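June, bench notes, Gustuder trial, second entry

Back on the Gustuder this morning, 9 a.m. start. For anyone picking this up cold: we've got the thing on loan to decide whether Junel should offer it as an add-on to the Condo housekeeping package. It's a software kit, basically. You bring your own two-armed robot with hands, it brings the laundry skills. The sales sheet says "bedside pickup and hamper sorting out of the box," and I wanted to see how far out of the box I had to reach.

Setup went better than last time. I'd blocked out the whole morning for calibration and the wizard was done in 55 minutes, including the bit where I typed the wrong wrist offset and had to go back two screens (there is still no undo, please can somebody put that on the feedback list in capital letters). Hand mapping is nicer in this version. You get a little live skeleton of each hand and you can drag the fingertips, and the real fingers follow along with hardly any lag. I played with that longer than I should have!

Error 903 is still with us. It came up 3 times before lunch, always right after the planner hands over from "approach" to "gather." The manual lists it as "contact estimate timeout," and the suggested fix is to restart the skill. Fine on a bench, not so fine in somebody's apartment. Arūnas thinks it's our network switch and not their code, so he's going to try a direct cable this afternoon. I have my doubts but I'd love for him to be right.

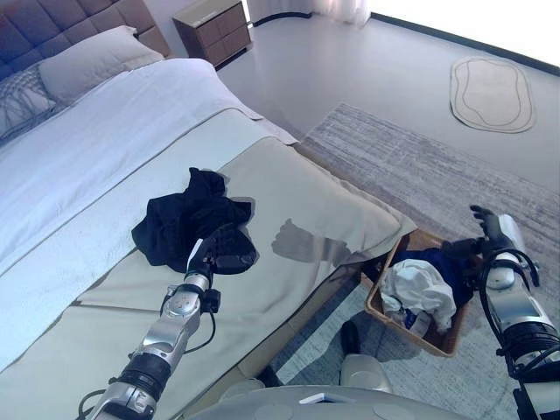
Soft stuff is where I keep changing my mind. With towels the pinch grasp is plenty. With thin clothes I much prefer the press-and-curl one, where the palm goes down flat first and the fingers close after. It looks clumsy, and it's slower, but you get a proper handful. The trouble is the default press force, which is set for a tabletop. On a mattress everything sinks, so the hand keeps pushing, waiting for a firmness that never comes. I dropped the force two notches and turned on the "compliant surface" flag, which is buried under Advanced > Contact > Other. Why is that under Other? Beds are the whole selling point!

Dark fabric is my other gripe. The segmentation overlay flickers on anything black with folds in it, and the outline jumps between the whole heap and one sleeve-sized piece of it. Locking the mask before the approach helps. I've saved that as a preset called black_lock, in the shared folder, help yourselves.

Then cables. Ours loop out at the wrists and I haven't told the planner they exist, so it's quite happy to plan a path that would drag a loop over the rim of a hamper. There's a "keep-out sleeve" option that fattens up the forearm model – a bit crude, but I'll take it. Todo: measure the loops properly and stop guessing.

Price talk. The Eglītis people quoted us per robot, with support as a separate line, and I'd rather see it per site. Most Condo customers would run one machine and then want a spare, and they won't like paying twice for a robot that lives in a closet. I've emailed to ask. Also asked if the fold module is included, because the brochure and the quote don't agree with each other.

Where I am right now: I like it more than I did after the first entry. The grasp library is good and the people on their help line know their stuff. I wouldn't put it in front of a customer until 903 is understood.

For tomorrow: direct cable results from Arūnas Grīnberga, rerun with black_lock and the sleeve both on, swap the basket to the other side of the bed, and find out who took the long hex key from my drawer.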